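Newsletter > Workplace news > Automation

News Sites People Back issues

We use cookies to remember your newsletter settings. Accept / Manage

Renevport bench clearing: where the changeover stands

The returns hall at Renevport has been moving toward automated bench clearing since February. Staff at the Lykkegaard site have asked how it is going and what it has meant for people on shift, so this item tries to answer both.

Renevport takes back kitchen and household goods from rental apartments. A crate comes in, the contents go onto a bench, and someone sorts them into shelves for cleaning, repair or disposal. Last month the hall handled 1,760 crates. The target for the end of the changeover is 2,000 a month with the same number of people on the payroll.

The arm is meant to take over the lifting and placing at the bench. Before any new task goes to the hall floor, it is run in simulation by the Sollalel team, with a mixed bench set up on the computer. Mugs, fruit, forks and a toaster can all end up on the same counter, which is close enough to what comes out of a real crate after a tenant has moved out in a hurry.

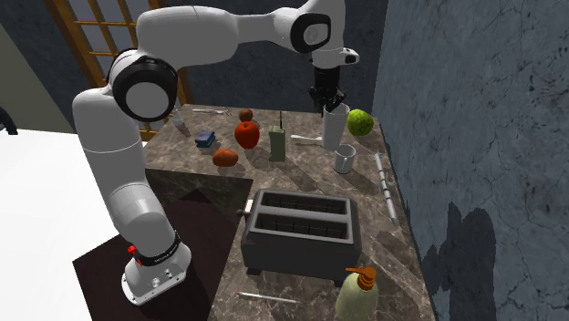 Does this mean fewer jobs in the returns hall? The agreement signed in the winter keeps all bench positions through the changeover, and people who leave the bench move to inspection or repair at the same pay grade.

The move to inspection has been the bigger change for most. Bench work was physical and fairly quick to learn. Inspection is done seated, with a screen, and it means deciding whether an item can go back out. Training takes 2 weeks and is done on paid time, in the morning, before the 1:30 p.m. crates arrive. Elínborg Lund runs the training and has asked that shift leads stop pulling people out of it when the hall gets busy. The schedule now blocks those hours.

A second change is the exception log. When a simulated run goes wrong, or when the arm on the floor stops and waits, somebody has to write down what happened and what the item was. The log has 241 entries so far. Bench staff write most of them, and they are the ones who know that a mug gets picked up one way and a slick plastic bottle another. Sollalel reads the log and uses it to set up the next round of runs.

Crowded benches are a regular topic in those rounds. The arm has to come down over one item with others standing close by, and then get back out over the taller things.

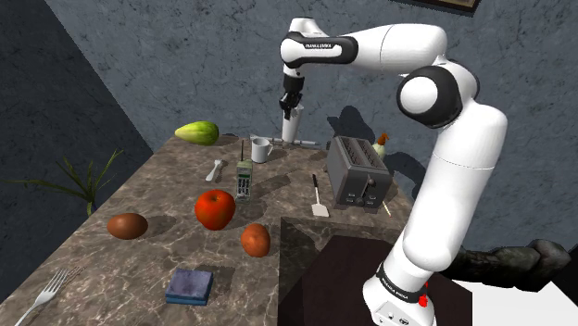 Preben Eyvindsson wrote in to say that the log is fine but takes too long to fill in at the end of a shift, and he would like it cut to one page. He also pointed out that the people on evenings write more entries than the people on days and get no extra time for it. Both points have gone to the shift leads. A shorter form will be tried first, and the evening shift will get a set period for paperwork — the length is still being worked out with the union representative.

Lifting complaints will be compared once the hall has had a full quarter with the arm running. Until then we don't have a fair figure to print. The step stools have been removed from bench four, where the arm will stand, and the foot mats have been moved to inspection.

Software for the screens comes from Flomo. The latest version shows the view from above the bench next to the item list, so an inspector can check what the gripper is lined up with before approving a pick. Approval is still done by a person for anything the system has not handled before. That rule stays in place for the whole changeover. 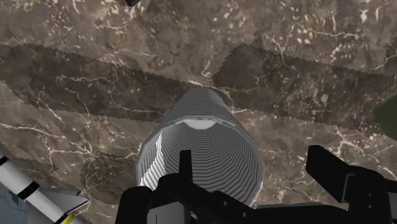
According to Dagný Hedegaard, the overhead view needs getting used to, and new inspectors should spend their first few sessions next to someone who already knows it. She would also like the approval button moved away from the skip button. Flomo has the request and expects to include it in the next update.

Questions about transfers, pay grades or the training schedule go to Bent Blöndal at the Renevport office. Comments on the exception log can be left in the tray by the inspection desks or handed to your shift lead.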